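Flako Table Clearing Notes
February
By Mariann Takács, with Szabolcs Vörös and Oskari Kauppinen

# Flako: table clearing, soft and mixed household items

## Summary

Flako is a set of 301 records of one round dining table in the course of being sorted and cleared. Each record covers one round of work and consists of a picture folder, a short item sheet and a sorting note. The set concentrates on the things that household sorting guides treat badly: used wrappers, thin plastic bags, net bags, small cloths, cartons and the odd cleaning item that has been left among them.

The set was put together for the Vida sorting guide, which needed worked cases for mixed tables. It is now kept separately so that it can be used without the rest of Vida.

## Contents

- items/ – one sheet per record, plain text
- notes/ – sorting notes, plain text
- pictures/ – stills, grouped by record
- terms.txt – the word list used in the item sheets
- CHANGES – see the end of this file

Of the 301 records, 132 are marked "mixed". A mixed record has at least one carton or box on the table together with at least one soft item. The remainder are marked "soft" and contain bags, wrappers, nets and cloths only. The mark describes the table as it was laid at the start of the round and is not changed when a box is taken away.

## Setting

All records use the same round table and the same blue plaid tablecloth. The cloth is pinned underneath at four points so that it does not travel when something is dragged across it. It is ironed between rounds only if a fold has become high enough to hide a flat wrapper. Small creases are left.

The plaid was kept after some argument. Csaba Vörös preferred a plain grey cloth, on the grounds that clear bags are hard to find on a pattern. Clear bags are also hard to find on the tables people have at home, and the plaid stayed.

Soft items go down first, boxes last. The person laying the table works from a card that gives the classes to be used but not their positions. Cards are drawn again for every round. 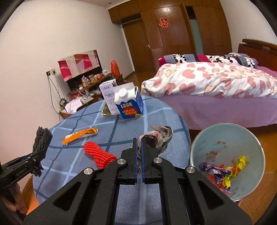
Boxed items are placed empty. Cartons are rinsed, left to drain upside down for a night and closed again with their own caps. Cardboard boxes keep their flaps and are not flattened before the round, as flattening is one of the steps covered by the sorting note.

Printed text on packaging is left uncovered. Item sheets give the class of the item and its main colour. They record brand wording only where two items of the same class would otherwise be confused.

## Item classes

The word list has 20 classes. Those that cause most questions are set out below.

**wrapper** – A single-use food wrapper, opened. May be flat or crumpled. Inner and outer faces often differ in colour; the sheet gives the outer one.

**bag-thin** – A plastic bag that keeps no shape of its own. Clear, cloudy and coloured bags all belong to this class. A bag that has been knotted or twisted is still bag-thin, with the word "knotted" or "twisted" in the second column.

**bag-net** – A mesh bag of the kind used for fruit or onions. Kept apart from bag-thin because it catches on other items and often brings one of them with it.

**cloth** – Any woven or knitted piece up to the size of a tea towel. The tablecloth is never listed.

**packet** – A small plastic packet. Use this for anything too small to be called a bag.

**carton** – A drinks carton, with or without a cap.

**box** – Cardboard, any height.

**brush** – Scrubbing brushes and nail brushes. These are household tools and go back to the sink. They are included because they turn up on real tables in the middle of the rubbish.

Earlier drafts had a class called "plastic, other". It was removed by Oskari Kauppinen after it had swallowed nearly 20 items that fitted elsewhere.

## Sorting rules used in the notes

1. Tools and cloths are taken off first and put with the cleaning things.
2. Cartons and boxes are taken next. Caps stay on cartons. Boxes are flattened at the side table.
3. Wrappers go into the general bin unless the local rules say otherwise. The sheets follow the rules for Giliritz.
4. Net bags are lifted straight up and shaken once over the table.
5. Thin bags are gathered last, into one pile, and then checked one at a time.

Rule 5 was changed during the work. At first each thin bag was dealt with as it was met. This was slow, and small packets were lost inside larger bags. Piling them first gives a single check at the end, at the cost of a pile that is awkward to read in the pictures.

Knotted bags are not untied. They are pressed by hand to make sure there is nothing inside and then treated as any other thin bag. If something is felt inside, the bag is set aside and the record is given the mark "held".

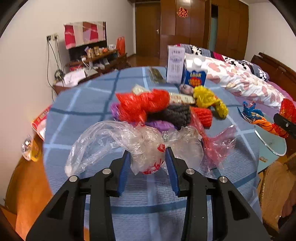 Thin bags in a pile, clear and coloured, on the plaid cloth.

## Reading the item sheets

Each line has four columns separated by tabs: class, state, main colour, destination. A line with an empty second column means the item was laid in its ordinary state. Colours come from a short fixed list. "Clear" is used for a bag that can be seen through without trouble and "cloudy" for one that lets light through but blurs what is behind it. Where the person filling in the sheet could not decide, "cloudy" was written.

Pink and red are separate colours in the list. Thin red plastic looks pink when stretched to a single layer, so bags are judged where the plastic is doubled or bunched.

Order of lines within a sheet follows the order of laying, not the order of clearing.

## Known problems

- Black bags folded small have been entered as cloth in a few early sheets. Corrections are listed in CHANGES.
- In piles, handles and long strips may belong to a bag other than the nearest one. The sheets do not try to settle this.
- Wrappers lying shiny side up were sometimes given the colour of the inner face.
- Some stills show only part of the table. An item missing from a still is not thereby missing from the record.
- Translucent packets left in the shadow of a box were missed at first check in several mixed records. They have been added by hand and carry an asterisk.

## Limits

The set covers one table, one cloth and a narrow range of packaging. It has no glass and no tins, and no food waste beyond crumbs. It should not be used to judge how much packaging a household produces. Items were reused from round to round, and the same bag may appear in many records.

The store of items was capped at 500. Worn items were replaced with others of the same class, though not always of the same colour.

## Checking

Every sheet was read by two people. The first reader compared it with the laying card, the second with the stills. Disagreements on class went to Kristóf Hegedűs, whose decisions are entered in terms.txt under the class concerned. Disagreements on colour were left to the second reader.

## Related material

Zudix is the companion set for kitchen drawers. It uses the same four columns but has its own word list, and its "box" means a lidded storage box. Sheets from the two sets should not be merged without renaming that class.

## CHANGES

- Word list reduced to 20 classes
- Rule 5 rewritten, older notes brought into line
- "cloudy" added to the colour list
- Folded black bags moved from cloth to bag-thin where confirmed
- Asterisks added for late packets in mixed records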